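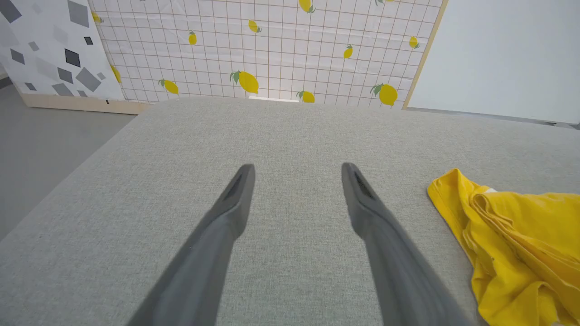 Cluko is a method for teaching robot arms to pick up and fold cloth, a job most people learn in childhood and most robots have yet to learn at all. It was developed at the Nutbridge laboratory and first described on September 11, 2020.

The method trains a policy on demonstrations recorded by a camera at the wrist, and swaps the background panels between sessions so that the robot learns the cloth and ignores the decor. Earlier systems, among them Zamfir, were trained against a single plain wall and became fond of it.

The original data set held 1,297 demonstrations, of which 205 were set aside for testing. Training on the remainder took up to seven hours. The authors reported fewer missed grasps than Zamfir against unfamiliar backdrops, and no improvement whatever against plain ones.

A later version, Cavent, added a second arm. Its folds were neater and took twice as long.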